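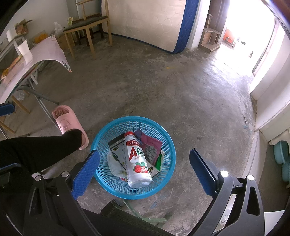
Wiebke Wunderlich
Work and Automation, handout for session 4
Last changed 1/3/26

Right, last time we got as far as the warehouse at Samberg and what happened to the pickers' breaks. Today it's cleaning and tidying, the jobs that everyone assumed would go first and which are still mostly done by people.

Take a bin. A blue plastic basket with a drink bottle on top, a flat box wedged underneath it and a few crumpled wrappers down the side is nothing to you or me. For a gripper it's a pile of separate problems - the bottle is smooth and round, the wrappers are soft and have no proper shape, and the box is lying at a slant with the bottle on it. Then add a floor with chair legs and somebody's foot in a pink slipper, and you'll see why I get cross with brochures that show one clean cube on a white table!

Now the people. I spent part of September at Dwivedi, a contract cleaning firm with 346 staff, where 44 of them had been moved on to what the firm calls "teaching shifts". They do the work they always did, only with a gripper in each hand, and the movements are recorded. Heike Hellwig, one of the shift leads, told me her wrists ached for the first fortnight and that she missed chatting (you can't easily chat and concentrate on two grippers). She also said it was the first time a manager had asked her how she picks things up.

Pay went up by 200 a month. The old rota went, and so did the early finish, and that caused far more bad feeling than the machines did.

For next time, read the Biltmont chapter and bring notes on this: who should own a recording of the way you work? Plulitetti's staff agreement is in the reader too, but skip the annex, it's dreadful.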